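Small Office Talk > Break Room > Who keeps moving the thermostat

tapioca_ledger
Our building put in a Driline thermostat in June and the office has been at war ever since. There are 27 of us on one floor. The window side roasts, the wall side wears fleece. Someone sets it to 68, I go to lunch, I come back and it's 75. The landlord's advice was "dress in layers." I am already in layers. Is there a fair way to do this?

mudroom
Lock box. The clear plastic kind with a key. We paid 20 bucks for ours and it was the best money this company ever spent, and I'm including my salary.

Holanda_fan
A lock box just moves the fight to whoever has the key. Ours lives with accounting, and accounting likes it tropical.

mudroom
Then be nicer to accounting.

quietcarpet
Before you buy anything, check where the thermostat is mounted. Ours was on the same wall as the copier. Every time somebody printed a long report the AC kicked on and the back row froze. They moved it to an inside wall and the complaints dropped by half. The other half are from one man and I have made my peace with him.

tapioca_ledger
It's next to the kitchenette, right over the toaster oven. Oh no.

quietcarpet
There you go.

Holanda_fan
I don't buy it. A toaster oven runs for five minutes. You've got sun on one side and one zone for the whole floor – no mounting spot fixes that. Ask for blinds.

brasswidget
Both, probably. At Narnelia we had blinds AND a moved thermostat and people still brought space heaters. Page 205 of the employee handbook bans space heaters. I know the page number because it was taped to mine.

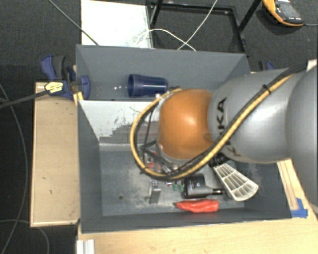 Last edited by brasswidget at 4:12 PM

mudroom
Who has a handbook with 205 pages?

brasswidget
Zornent bought us and they brought theirs. Nine of those pages are about parking.

tapioca_ledger
Update. I moved the toaster oven to the other counter, and it's been 2 days without anyone touching the dial. I have also received a complaint about where the toaster oven is.

Holanda_fan
Still say blinds.

quietcarpet
Give it till the first cold morning before you cancel the lock box.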